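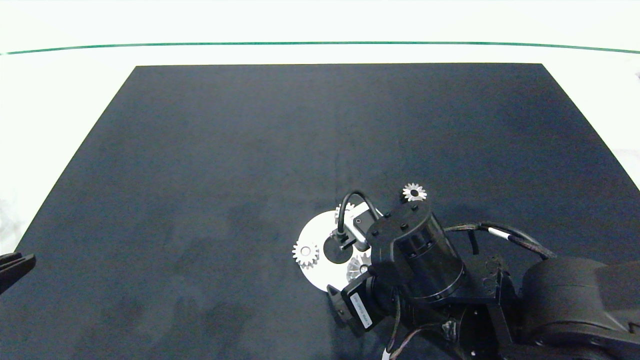

16/10/2022
By Sveva Fontana

Hellex has been selling a bench robot package to small workshops since May, and last week I went to Tondgate to see it demonstrated. The package has two arms, a control box, a stand, a black work mat and a set of practice parts. It is aimed at firms that put small things together by hand and have never owned a robot. I repair and rebuild clock and gauge mechanisms for a living, so I am close to the buyer they have in mind.

The open day was held in the training room above the Hellex stores. Around 40 people had booked. We were split into groups and sent round the benches, with a long talk in between that could have been shorter. The talk was mostly about finance terms. If you go to one of these, take the early slot, when the staff have more time for you.

The job on show was a gear task. Small silver gears are scattered on the mat near a flat white disk with a black centre, and the arm has to pick each one up and put it where it belongs. It is a fair choice of job. Gears are awkward for a gripper, with teeth all the way round and not much height to get hold of, and when a small one is lying flat the fingers have to come down very close to the mat. I would have had less interest in watching it stack boxes.

The arms are black and heavier looking than the brochure suggests. The wrist motor is a fair-sized cylinder with the sensor unit fixed beside it, and the gripper fingers hang below. Most of the cables run along the outside. I asked about this, as anything loose over my bench ends up caught on something. The demonstrator said the cables are left outside so that they can be changed without opening the joint. I accept that, but I would still want them clipped down closer, above all the short looped one on the sensor, which stands up well proud of the case.

The arm works slowly. It came down over a gear, paused, closed, lifted and moved across. At our bench it was set to run through the full job several times and it dropped one gear in the second run. It went back for it without being told to, which took longer than the first attempt had. The demonstrator kept his hands in his pockets and let it get on with it, and I thought better of the firm for that. On a later run it gripped a gear slightly off centre and set it down crooked. That time he stopped it and started again.

The mat is better than I expected. It has a soft cloth feel and a dull finish, so there is no glare off it under strong light, and small metal parts show up clearly. It does mark. The one at our bench had patches on it, and I was told it can be wiped but should not be washed. A spare costs 88 pounds, a lot for a mat. Hellex says the sensor is set up for that surface and will not promise results on another. I would like to see that tested, as most of us have something dark and flat in the workshop already.

Teaching the arm a new job is done by guiding it through the movements by hand and saving each run. We were each allowed a go. The joints are stiff at first and then move freely, and I found the fingers hard to place exactly while holding the weight of the arm higher up. My first run was poor and I scrapped it. The second was usable. The screen that goes with it is clear, with large buttons and not many of them, though the button to delete a run is next to the one that saves it.

Noise was low. We could talk across the bench in ordinary voices. I could not judge how warm the motors get over a full shift, and the staff had no answer to that beyond offering to send me a sheet. It has not come yet.

I had seen the Jistitz arm at a trade show in May and some comparison is fair. The Jistitz is quicker and its cables are tidier, but the gripper is coarser and I never saw it tried on anything as small as these gears. Nic Giolla also sells a kit of this kind. I have only handled the gripper from it, and the fingers had more play in them than the Hellex ones.

Delivery is quoted at 6 weeks. Setting up is included, along with one day's training at your own premises. Further days are charged, and the price for those was not on the sheet we were given, so ask. The warranty covers the arms and the control box but not the gripper fingers, which are treated as wearing parts.

For my own work it is too slow, and I do too few of any one thing. A shop fitting the same small parts every day should look at it, and should take a bag of its own parts along to Tondgate. Two people in my group had done this and the staff were willing to try them after the main session. One lot were brass bushes, and the arm managed those fairly well. The other was a thin spring washer, and it could not pick that up at all.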